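Takdale Community Computer Workshop
Minutes of the August meeting, back room, 7 p.m.

Okay, I'm taking the minutes again, so you get them my way, which means long and with my opinions left in. We had a good turnout (I had to go get the folding chairs from the hall, twice) and we got going at ten past seven once the coffee pot stopped making that noise.

1. Last month's minutes

Approved with one correction. I wrote that the Trulier monitors were going to the library. They are going to the senior center. The library got the keyboards. Sorry to both!

2. Money

We have $1,293 in the account after paying the Stastetti invoice for cables, thermal paste and the two anti-static mats. There was some grumbling about what the mats cost, and then people admitted that they're very nice mats. The electric bill for the spring came in at $424 and our share of it is already paid. The grant from the Pramanik Fund is still $4,000 for the year and we haven't touched the second half yet. We agreed to hold that half until we know what we're short of, which brings me to item 3.

3. Desktops for the after-school room

This took up most of the evening. The count on the shelf is 37 desktops, all donated by offices, all in different states of undress. A few of us had spent the afternoon opening cases and writing down what was in each one, and we went through the list together. It was slower than it sounds, as half the list was in my handwriting.

We had one of the Dell machines open for the discussion, and it was a useful one to argue over. The socket has no processor in it and the lever is up, so that's one for the parts list right away. The drive bay has its two blue carriers, and one drive that I can see. I like these carriers a lot. My own machine at home needs four tiny screws per drive and I have lost every one of them at least once.
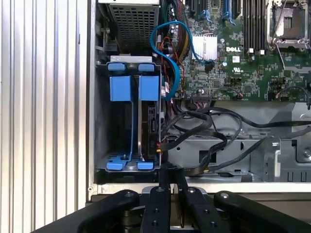 Item 3: the open Dell, with its drive bay, blue carriers and empty CPU socket.

The question was whether to repair machines like this one or break them up for parts. There was a strong feeling on the repair side that a case with a board, a heatsink and a drive bay in place is most of a computer, and that used processors are cheap. The parts side said sure, but we don't know why the processor was pulled, and if the board is bad then we've bought a processor for nothing. Both fair! We went back and forth on it for a good twenty minutes.

What we settled on: any machine with an empty socket gets the pins looked at under the magnifier first. If they look straight, it gets a test with a known good processor from our own drawer. If it starts, we order one for it. If it doesn't, we strip it and the carriers, cables and power supply go in the labeled bins. Please use the labeled bins. I found a bag of case screws in the mug cupboard.

We also talked about drives. Every drive that comes in gets wiped before anything else happens to it, even if the donor swears it's blank. A drive that fails the wipe gets drilled and goes in the recycling box. The wipe log is the green notebook on the bench and it needs the date, the serial number and your initials. I noticed several lines with a date and nothing else, so if that was you, please come and fill in the rest while you still remember.

4. Cable routing (yes, again)

This came up last month too. When you put a machine back together, keep the data cables clear of the fans and tuck the power wires in where they won't snag on the side panel. Take a picture with your phone before you unplug anything. One member said they never need to, and then told us about the evening they spent looking for a place to plug in a leftover cable, so I'm writing it down as agreed.

5. The room

The long bench wobbles. We're going to try a shim under the leg by the window before we spend money on it. The good lamp stays on the repair bench from now on - the sign-in table can have the other one. Dusting of cases is to be done outside, by the back door, with the air blower. The carpet in here can't take any more of it and neither can my sinuses.

6. Other business

Someone asked if we could run a beginners' evening where people open up a computer and learn what the parts are called. Everybody loved this idea! We'd use machines from the strip pile so it wouldn't matter if something got bent. I said I'd write up a one-page handout and bring a draft next time. We need a few more screwdrivers in the small size before then, so have a look in your garage.

The snack rota is empty from next month on. The sheet is on the door.

To do before next time
Magnifier check on all empty sockets - bench group
Price list for used processors - me
Shim for the bench - whoever has the wood scraps
Deliver the Trulier monitors to the senior center - the two with the van
Handout draft - me

We finished at 8:50 p.m. and stacked the chairs. Next meeting is same time, same room, and the side door will be open from 6:30.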